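Osik Round Wastebasket with Lesik See-Through Liners

Home > Waste and Recycling > Indoor Bins > Small Round Bins

Sold as a set
Sold by: Bendier
In stock: 1,997 sets
Ships from: Igwe warehouse

The Osik is a small round wastebasket for a room where people drink from bottles and eat out of plastic containers. It has an open top, a rolled rim and a flat base. The set comes with the basket and 3 rolls of Lesik liners. The liners are thin, see-through plastic, cut wide enough to fold down over the rim on all sides.

We put the two together after selling them separately for several years. Most people who bought the basket came back for liners and bought the wrong size, usually too short. A short liner slides down the inside the first time a full bottle goes in, and then you are fishing it out from under the trash. The Lesik liner has enough extra length that it stays where you fold it.

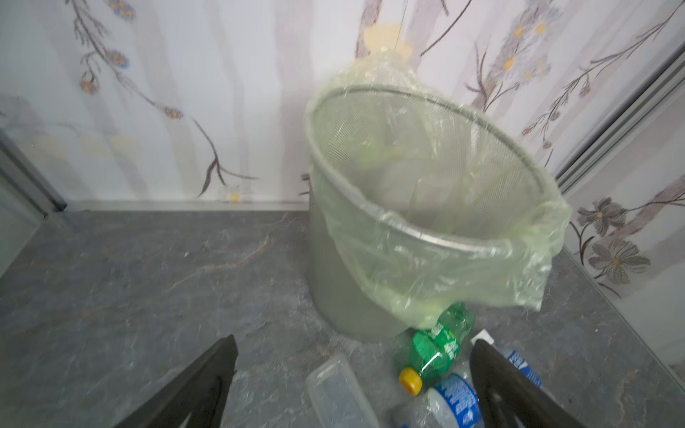
Lined round bin with plastic bottles and a clear container on the floor in front.

What the set is for

Light, dry waste and empty drink containers. That covers soda bottles, water bottles, clear food boxes, wrappers, paper, tissues and similar. It works well as a second bin next to a larger one, for example a bottle bin beside the general trash in a break room or a dorm room. It is also the size people tend to want next to a desk or under a counter.

It is a poor choice for food scraps. The basket has open mesh sides, and if a liner tears, whatever is in it comes through. Coffee grounds are the worst for this. If you need a bin for kitchen scraps, look at the closed bins on the Indoor Bins page.

It is also not meant for glass. The basket will hold the weight, but the liners are thin and a broken edge goes straight through them.

The basket

The body is fine metal mesh with a solid rim around the top. The rim is rolled over, so there is no raw edge where the liner folds or where your hand goes when you pick it up. There are no handles and no lid. With nothing in it, the basket is light enough to lift with one hand by the rim.

The base is flat metal and sits level on tile, vinyl or wood. On a soft rug it can lean a little when the bottles inside all settle on one side. Push it against a wall if that happens.

The finish is gray. We used to stock it in white as well, but the white chipped at the rim and we stopped ordering it.

The liners

Lesik liners come on a roll, with a tear line between one bag and the next. The bottom seam is straight. They have no drawstring. To close a full one, pull the folded edge back up off the rim, gather it, and tie the top in a plain knot.

Because the plastic is see-through, you can check what is in the bag before it goes out. This matters if your building or hauler wants bottles kept apart from other trash. Someone looking at the bag can tell what went in without opening it.

Color can vary between batches from nearly clear to a light tint. We can't match the tint of an earlier order.

The liners have a faint plastic smell when the roll is new. It goes away after the bag has been open for a day.

How to fit a liner

Tear off one bag and open it by rubbing the top edge between your fingers. Shake it once to get air into it. Put the closed end into the basket and push down with your hand until the seam touches the base.

Fold the top edge outward over the rim, starting at the back. Go all the way around. It doesn't need to be even. A long flap on one side does no harm, though you may want to turn that side away from where people walk.

If you would like a tighter fit, gather the spare plastic at the back and twist it once. Tuck the twist under the fold. This takes up the slack and keeps the opening wide, so bottles drop in instead of landing on loose plastic.

Press the bag out against the sides before you start using it. Trapped air under the bag pushes it up, and the first few light things you throw in will sit near the top.

Loading bottles

Put bottles in cap up or cap down, whichever is easier. Standing them on end gets the most into the basket. Bottles that fall in flat lie across each other and leave large gaps, and a basket that looks full may have room for several more once you shift them.

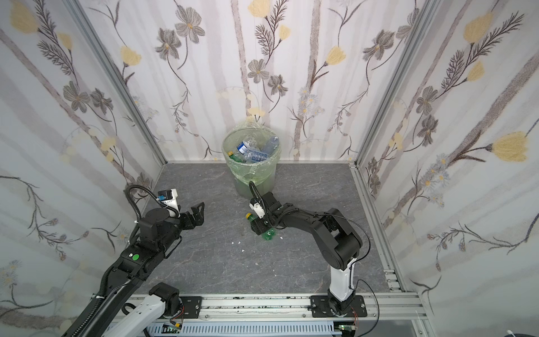
Leave the caps on if your recycler allows it. A capped bottle keeps its shape and doesn't drip the last of the drink into the liner. If your recycler wants caps off, empty the bottle fully first and drop the cap in separately. Small caps collect at the bottom of the bag and are easy to miss when you tip it out.

Flattening bottles before they go in saves space, but a flattened bottle can have a sharp fold at the neck. Two layers of liner will take care of that. Use one bag inside the other and fold both over the rim together.

Rectangular food containers should go in on their side, against the wall of the basket. Laid flat across the top, one container blocks everything below it.

When to change the bag

Change it when the pile reaches the rim. Above the rim, bottles roll off, and you end up with them on the floor around the basket. If you are emptying more than once a day, you need the bigger basket or a second one. People often put 2 side by side, with one for bottles and one for the rest, and that works fine with no labels as long as everyone who uses the room has been told.

To take the bag out, lift the folded edge off the rim all the way around first. Then pull straight up. If you pull from one side, the bag catches on the rim and can split down the seam.

Cleaning

Wipe the mesh with a damp cloth. For sticky soda, use warm water and dish soap and a soft brush, working from the outside in. Rinse and stand it upside down until dry. Don't leave it wet on a wood floor. Don't put it in a dishwasher. We had a few baskets come back with rust along the base, and all of them had been through one.

Dust gathers in the mesh near the base. A vacuum with a brush end gets it out.

In the box

Osik round wastebasket, gray
Lesik see-through liners, 3 rolls
Folded instruction card

The basket comes assembled. The rolls are packed inside the basket, and the card is under them. Please check there before writing to us about a missing card.

Refills

Lesik refill rolls are sold in packs of 2. They are the same liners that come in the set. Other makers' bags will fit if they are long enough to reach the base and still fold over the rim. Measure before you buy. Bags with a drawstring fit but leave a bulky edge, and the string tends to hang inside where it gets caught up with the bottles.

Shipping and returns

Orders placed by noon on a working day go out the same day. The warehouse is closed for stock count on 29th December, and orders that come in then go out the next working day. The next delivery of refill rolls from Lesik is due in January. Sets are not affected.

You can return an unused basket in its box. We can't take back opened rolls. If a basket arrives dented, send a photo of the dent and of the outer box. A small dent in the mesh can usually be pushed out from the inside with your thumb, but a bent rim can't be fixed and we will replace the basket.

Questions from buyers

Can I use it without a liner?
Yes, for paper and dry bottles. Small pieces such as torn labels will get stuck in the mesh.

Does the liner show over the rim?
Yes. The folded part hangs down on the outside. If you want it to look neater, roll the edge up under itself after folding.

Will it fit under a desk?
It fits under most. Allow enough room above the rim to get your hand and a bottle in.

Is there a lid?
No. Osik doesn't make one for this size.

Do the baskets stack?
Yes. They go one inside the other when empty. Take the liners out first or they stick together.

Can the liners go in the recycling with the bottles?
Check with your hauler. Many places want bottles tipped out loose and the bag put in the general trash.

Reviews

Nkechi Jibrin
Bought for the room where my kids have lunch. It holds the drink bottles from the week and the bags stay up. The first roll was hard to start because I couldn't find the edge. I would like a slightly heavier bag, but I haven't had one split yet. The basket is plain and that's what I wanted.

Suleiman Briggs
Good basket. I took off a star because the listing didn't say there was no drawstring. I've got used to tying them. Fits between the wall and the end of our shelf with a little room left over.
Reply from Bendier: Thank you. We have added a line about the drawstring to the liner section.

Related items

Osik large round wastebasket, gray
Lesik refill rolls, pack of 2
Lesik heavy liners for closed bins
Stick-on bin labels, bottles and general trash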